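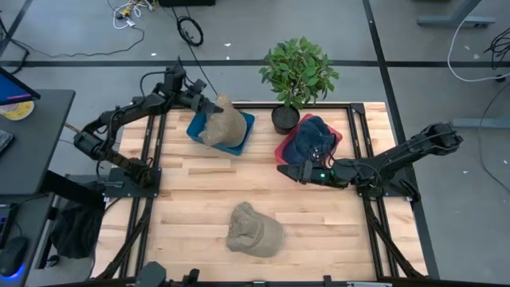 Um boné castanho-claro na caixa azul, outro na caixa vermelha e um terceiro sobre a madeira.

Como gravar uma demo de metal em casa (e chegar ao fim com vontade de a ouvir)

Quinta-feira, 27 de julho de 2023

Os Enemen, a minha banda de death metal, acabaram de fechar a segunda demo, e foi toda gravada num quarto com uma janela virada para a rua. Chama-se Pomholm, tem quatro temas e estou tão contente com o som das guitarras que resolvi pôr o processo por escrito enquanto ainda me lembro de tudo! Serve para death, black, thrash ou o que quiserem, desde que haja distorção.

O que é preciso

Uma interface de áudio com 2 entradas, um programa de gravação (qualquer um, a sério, usem o que já conhecem), um baixo, uma guitarra, um microfone dinâmico para a voz e auscultadores fechados. Para a bateria usei uma biblioteca de sons, porque o vizinho de baixo tem limites.

1. Fazer o mapa de tempos

Antes de ligar seja o que for, abram o projeto e marquem as mudanças de andamento. O nosso tema mais comprido, "Skalbridge", começa a 100 bpm, arrasta-se ainda mais na parte doom e depois dispara para o dobro. Se gravarem sem este mapa, os blast beats vão parar a um lado e os riffs a outro. Escrevam também o nome de cada secção na linha de tempo: intro, riff A, riff B, quebra, solo. Poupa imenso trabalho quando alguém pede "outra vez a partir daquela parte".

2. Guitarras-guia e bateria

Gravem uma guitarra-guia rápida, sem preocupações com o som, só para ter a estrutura. Depois programem a bateria por cima. Mexam na força de cada pancada! Uma tarola sempre no máximo soa a máquina de escrever, e nos blasts um baterista bate mais leve do que numa batida lenta. Eu baixo a intensidade nas passagens rápidas e deixo os acentos só para os pratos e para as entradas das secções. O bombo duplo também agradece umas pequenas diferenças entre o pé direito e o esquerdo.

3. Guitarras a sério

Cordas novas na véspera, afinação verificada entre cada take. Tocamos em si, e a corda mais grossa foge com uma facilidade assustadora quando se ataca com força.

Gravem o sinal limpo e usem o simulador de amplificador só para ouvir, assim podem mudar de ideias mais tarde. Toquem o mesmo riff duas vezes, do princípio ao fim, e ponham um take todo à esquerda e o outro todo à direita. Copiar e colar o mesmo take não dá largura nenhuma, têm mesmo de tocar outra vez.

E agora o conselho que mais mudou o nosso som: baixem o ganho. Ponham-no onde gostam quando tocam sozinhos e tirem um bom bocado. Com duas guitarras e o baixo por baixo, o peso aparece todo e ainda se percebem as notas do tremolo (que maravilha, quando se percebem!).

4. Baixo

Dupliquem a pista. Numa deixem só os graves, limpos e bem comprimidos; na outra cortem os graves e metam distorção sem medo. Misturem as duas até o baixo rosnar por trás das guitarras. Toquem com palheta se o tema for rápido.

5. Voz

Aqueçam primeiro e tenham água à temperatura ambiente à mão. Pendurem um edredão atrás de quem canta, porque as paredes nuas ouvem-se muito mais do que se pensa num gutural. Gravem por secções, com pausas, e parem se a garganta doer. Nos refrões dobrámos a voz com um registo mais agudo, bem baixinho na mistura, e ficou enorme.

6. Mistura

Comecem pelo bombo e pela tarola, juntem o baixo, depois as guitarras e só no fim a voz. Nas guitarras, um corte nos graves abre logo espaço para o bombo. Pouca reverberação nas partes rápidas, mais à vontade nas lentas.

Ouçam tudo num volume baixo, no carro e num telemóvel. A nossa primeira mistura parecia gigante nos auscultadores e no carro a tarola desaparecia por completo! Fizemos 9 versões de "Tavares", o tema de abertura, e a que ficou foi a sétima.

7. Exportar

Guardem a mistura em WAV, a 24 bits, com alguma folga no volume antes da masterização. Façam uma cópia do projeto inteiro noutro disco. A nossa pasta acabou com 1.351 ficheiros, entre takes, versões e experiências de feedback, e não apaguei nenhum.

Em agosto começo a gravar os temas novos, desta vez com bateria acústica numa sala de ensaios. Depois escrevo sobre a colocação dos microfones.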